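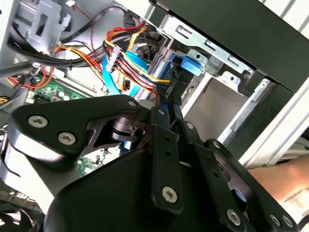 Fingertips in between the power cables and the drive cage.

Workshop notes > Opinion > Grippers
5 min read

I've read far too many gripper comparisons this year, and nearly all of them are about strength. How many newtons, how wide the jaws open, how heavy a lump of steel you can dangle off the end. Fine, lovely, put it in a table. Then I bolt the thing to an arm, point it at the inside of an old desktop PC and find that the winner of the table can't get within a hand's width of the connector I want (and I've scratched a drive cage finding out).

So my opinion, for what it's worth, is that we should stop testing grippers on blocks and start testing them on junk. Old computers especially! They're cheap, they're full of awkward corners, and every one has been cabled by somebody in a hurry.

I've been trying two grippers on the same arm since November. The Lanbridge is the strong one, a proper squeezer, with chunky pads and a very reassuring clunk. The Ranjbar is all linkages and thin fingertips and feels a bit weedy when you push on it by hand. On paper I'd have gone for the Lanbridge every time, and I did, and I was wrong for 3 weeks before I'd admit it.

The trouble is the shape of everything behind the fingertips. Makers photograph their grippers from the front, with the jaws nicely parallel, and you never think about the shoulders. But inside a case it's the shoulders that hit things. The tips might be right at the plug while some fat link further back is leaning on the drive bays, and the arm gets cross and stops. I had that 7 times in one afternoon with the Lanbridge. With the Ranjbar I had it once, and that was me being greedy with the angle. 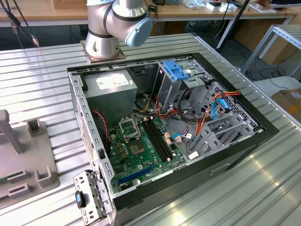

And then there are the cables, which are a whole separate misery. A rigid part stays where you left it. A bundle of power leads moves when you brush past it, springs back when you let go, and hides the one plug you came for. The flat data cables are worse in their own way, as they'll slide sideways between the tips if you come in slightly twisted. I've started doing every approach by hand first, in slow steps, saving the poses in Konden (our controller software, clunky menus, never crashes, I've grown fond of it), and only letting it run at full speed after 10 clean goes in a row. Dull work, but you learn more about a gripper in that hour than from any brochure.

I'd say the same about wrist cameras, by the way. People argue over resolution for ages, when what I care about is whether I can still see the tips once they're in the hole. If the gripper's own plates fill most of the view, more pixels just give you a sharper picture of the plates. I moved the Sadatico camera mount a little further out and that did more for me than the dearer lens I'd been nagging for.

Now, the strong gripper has its place. Lifting a whole power supply out, say, I'd want the Lanbridge and I wouldn't trust the skinny one for a second. A friend in the trade reckons I should fit a tool changer and stop moaning. He may be right, but a changer adds length at the wrist and I've little enough room as it is, and it's another £500 I'd have to argue for.

What I'd love is for makers to publish one extra drawing: the outline of the gripper at full reach, from the side, jaws open and jaws closed, so I can cut it out of card and poke it into a case before I spend any money. I've done it with a cereal packet and a ruler. It took me ten minutes, and it ruled out two models I'd been quite keen on.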